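Chapter 7
Gathering Demonstrations

Contents of this chapter
7.1 What a demonstration is
7.2 Preparing the station
7.3 The operator's part
7.4 Recording more than one view
7.5 Labels and notes
7.6 When to stop
Review terms and further work

After studying this chapter, the reader should be able to define a demonstration and tell it apart from a test run; lay out a recording station so that examples gathered in different weeks can be used together; explain why a fixed view and a wrist view are both kept; write a label that another person can apply in the same way; and judge whether a set of demonstrations is ready to be used for training.

Introduction

The chapters up to this point have treated the learning system as something that receives examples and changes in response to them. Little has been said about where the examples come from. In most printed accounts of a trained robot, the gathering of examples takes up a single paragraph, and the reader may come away thinking that it is a small matter. In practice it often takes more working hours than the training itself, and the decisions made during those hours cannot easily be undone. A set recorded with the wrong starting positions will still be wrong after the model has been changed and the training run repeated.

The work followed in this chapter is the Tessier exercise, in which a robot arm with a two-finger gripper is guided through tasks inside an open desktop computer. The exercise was drawn up by Ingegerd Nyberg for the teaching laboratory at Hedton and has since been adopted, with small changes, in the second-year course. It was chosen for this book for the crowded nature of the workspace. Parts stand at many heights, cables pass over and between them, and the gripper must often approach a part from one side only. A student who can gather good examples in such a space will find open tabletop tasks easier to plan.

The complete Tessier set holds 300 demonstrations. They were recorded in sessions of no more than 50 minutes, with a rest after each session. The limit was set after the first trials, when it was noticed that operators who worked longer began to take shorter and rougher paths toward the part. Such paths are recorded as faithfully as careful ones, and the model learns from both.

7.1 What a demonstration is

A demonstration is one complete recording of a task, from an agreed starting state to an agreed ending state, carried out under the control of a person. It contains the pictures from each camera, the positions of the joints, the opening of the gripper, and the commands sent to the arm, all marked with a common clock. If any one of these is missing, the recording may still be useful for study, but it should not be counted as a demonstration.

The starting and ending states must be written down before the first recording is made. "The arm is near the computer" is not a usable starting state. A usable one gives the position of the case on the platform, the side that faces upward, the region in which the gripper may begin, and the condition of every part the task concerns. The ending state is written in the same way. Where two people read the same ending state and disagree on whether a recording has reached it, the wording should be corrected and both should read it again.

A demonstration is different from a test run. In a test run the trained model controls the arm and the person only observes. The two kinds of recording are easily confused once they have been stored, and they should be kept in separate folders from the first day.

Each recording in the Tessier set includes a view from a fixed camera and a view from a small camera at the robot's wrist or gripper. Figure 7.1 gives one picture of each kind, both from the same occasion. 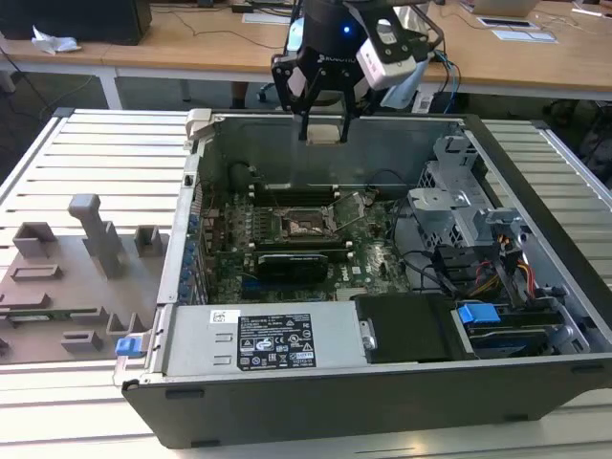
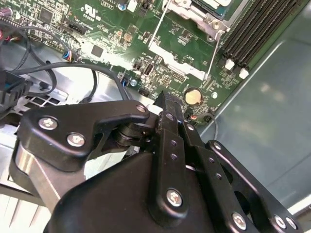
Figure 7.1 The gripper at work over the open computer. First picture: fixed camera. Second picture: wrist or gripper camera, with a finger tip close to the edge of the motherboard.

The fixed view records the arrangement of the whole station. From it a reader can check that the case is lying on its side as the starting state requires, that the fixture tray is to the left of it, and that the gripper is over the rear of the chassis. The same camera also records a good deal that has no bearing on the task, such as the desk in the background and the articles on it. Section 7.4 considers whether this material should be kept, cropped, or varied on purpose.

The wrist view gives up the wider arrangement in exchange for detail. The memory slots, the bracket at the processor socket, and the cables along the left of the board are all large enough to be studied, and the distance between the jaw tip and the board can be judged more closely. The gripper itself hides a large share of the lower part of this view. Students often ask whether the wrist camera should be moved so that less of the gripper is seen. The usual advice is to leave it. The fingers give the model a steady reference, and a view that shows the part without the fingers tells it little about how the two are placed in relation to each other.

7.2 Preparing the station

The station should be prepared in the same order at every session. At Hedton the order is set out on a printed sheet of 13 lines, the first part of which is given here.

1. Place the case on the platform, open side up, against the corner stops.
2. Place the fixture tray to the left of the case.
3. Check that the cable from the wrist can follow the arm through its full travel without pulling.
4. Start both cameras and compare each view with the reference picture for that camera.
5. Move the arm to the starting region and open the gripper fully.
6. Make one short recording, play it back, and delete it.

The fourth line deserves particular care. A fixed camera that has been bumped between sessions may be turned by a very small angle, too little for an operator to notice during the work. The recordings made afterward will look correct one at a time. Placed beside the earlier ones, they will show the same part in a different place. In the first year of the exercise, a set gathered in March had to be divided in two for this reason, and the smaller portion was set aside.

Lighting should be treated in the same manner. Metal surfaces inside a computer case reflect strongly, and a reflection that crosses a chassis panel in the morning may be gone by late afternoon. Two approaches are accepted. The station may be screened so that the light is the same at all times, or sessions may be spread over the day so that the set contains the full range. The first approach gives a model that learns sooner from fewer examples. The second gives one that is less easily disturbed when it is moved to another room. A set gathered with no plan for lighting is likely to have the faults of both.

7.3 The operator's part

The operator of a demonstration has two duties that sometimes pull against each other. The task must be carried out well, and it must be carried out in a way that the model is able to copy. A skilled operator may look directly at the computer and respond to something that neither camera records. The arm then makes a correct movement for which the recording contains no visible cause. For this reason operators in the Tessier exercise work from the camera views alone once they have completed their first seven practice runs.

Pauses should be short and should be made only at agreed points. An operator who stops above the board to think produces a long series of pictures in which the correct command is to do nothing, and a model trained on many such pauses may halt at the same place. Where a pause cannot be avoided, its start and end are noted on the session sheet so that it can be removed later.

Recovery is a separate question. If the gripper closes beside a part and the operator opens it, moves back, and tries again, the recording shows both a mistake and its repair. The Skunerow method, described in the next section, keeps these recordings under a label of their own. They are held back from the first round of training and added in the second, so that their effect on the model can be measured.

Before going on, the reader should write a starting state and an ending state for one simple task inside a desktop computer, exchange them with a classmate, and mark every phrase that could be read in more than one way.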